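The first thing Danylo Yatsenko does when I arrive is turn off the ceiling light. It's four in the afternoon in September and the flat isn't dark yet, but he wants me to see the difference straight away. "Look at the corners," he says, already across the room and clicking things on one by one. "The corners come back to life!"

He's right, they do. I had walked into a perfectly ordinary living room in Flistville and suddenly it had depth, a warm patch by the bookcase, a soft one behind the armchair, and a low glow on the windowsill that made me want to sit down next to it with a book.

Danylo has been mad about lamps for most of his life, and he puts it down to his grandmother's kitchen. "She had one big tube on the ceiling and it hummed. Everybody looked ill under it, even the soup looked ill. Then one winter it broke and she put a little bedside lamp on the fridge until it could be fixed, and we all stayed at the table until midnight. I was nine. I begged her not to mend the tube."

These days he runs evening classes called Grollix, where people bring a floor plan of one room and leave with a plan for lighting it. Over 50 people have been through so far, and he talks about their hallways and box rooms with real affection. One couple had a bedroom they both hated and were about to repaint it for the third time. He asked them to live with two small lamps for a week first. "They kept the paint," he says, beaming. "They sent me a photo of the lid still on the tin."

So what does he tell beginners? Start low, for one thing. He likes light at the height of your elbow when you're sitting, and he thinks most of us hang everything far too high. He also likes a plain round shade, particularly for people who worry about getting it wrong. "A ball throws light every way, so you can't point it badly. Put it on a shelf, put it on the floor, put it next to the telly. It'll be kind to you wherever it goes."
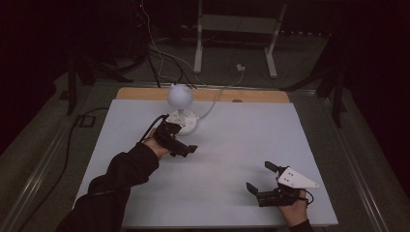

Lacey Hartley disagrees about the floor, having kicked over two lamps in her first month of trying it, and she would send every beginner to a shelf or a sturdy side table. She does agree about bulbs: warm ones, and dimmer than you think.

Danylo laughs when I pass this on. "Fine, fine, the shelf! But she has a very narrow hall."

We move on to the kitchen, where he'll allow one bright light over the chopping board, and then to bathrooms, about which he has so much to say that I run out of page. His next class is on a Monday evening and he's giving the whole of it to stairs.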